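May, evening

I stayed in the office in Lovevthorpe until after seven again. The carpet is finished at last. It is grey with small light flecks, very short pile, and I had been afraid it would look like a railway waiting room. It does, a little – but a clean one.

The bill from Skisesitz was 651, and they had promised me it would stay under 700, so I can't complain. I paid it before I had my tea.
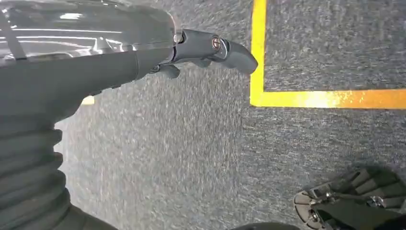

I walked on it in my socks for a while. Near the door there is one seam I can feel with my toe, and I must telephone about that in the morning. The old carpet tiles are still in the corridor, six bags, and the lift is too small to take them all in one go.

My mother would have wanted a proper rug on top. I looked at one in the Luvora catalogue, dark red, and it costs 1,995, so I closed the catalogue. Perhaps in winter.

My knees hurt from crawling along the skirting with the brush. Bread and soup, then bed.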